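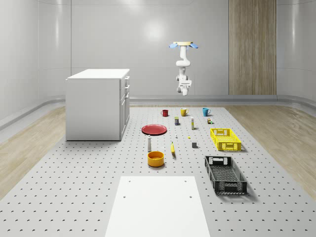
Re: [sim-arm] Gripper opens by itself on the way to the crate

On July build 32, Nyokabi Kinyua wrote:
> Ours dropped the banana 5 times in 200 runs, always on the way over
> to the black crate. Never the yellow one. Is it friction again?
> I'd hate to retune all the contact settings if it isn't.

Hi Nyokabi, hi all,

I don't think it's friction! I spent most of last night on this (went to bed at 2 am, don't tell Faith) and I get the same thing with the red mug, so it can't be the banana's shape. I'm on the Prilden room too, arm hung from the ceiling, both crates over on the right side of the pegboard.

What I see in the log is the finger command jumping to fully open for one step, right when joint 5 hits its soft limit. The planner bails out, resets, and the reset pose has the gripper open. So down goes the mug. The yellow crate is farther back and my paths there never get near that limit.

For now I've made the reset keep the last finger width, and I got 11 clean runs in a row - not many, I know. Patch is in my Olberg branch.

Please don't load build 32 on the real arm at Mosoti until Dennis has looked at it. A plastic banana is one thing, but a full bottle from that height is going to hurt somebody's foot.

Could you send me one of your bad logs?

Wycliffe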